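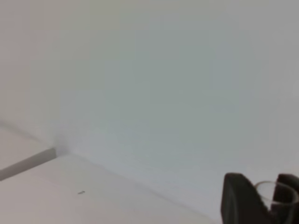

Nikine low-sheen wall paint, 4 L

Bought two tins in February for the hallway and the back bedroom, colour-matched to a pale grey. They came to $47 each at the local hardware store.

Coverage is decent. One tin did the hallway with two coats and a bit left over for touch-ups. It goes on thin – load the roller properly or you'll see lap marks. The tin says recoat after two hours. I gave it four and was glad of it.

Smell was mild and gone by morning. Brushes washed out in cold water.

Cutting in along the skirting took three passes, which was annoying. The Plullau paint I used in the kitchen did it in two, but costs more.

Four stars. I'd buy it again for a bedroom, not for a laundry.

Ekow Sarpong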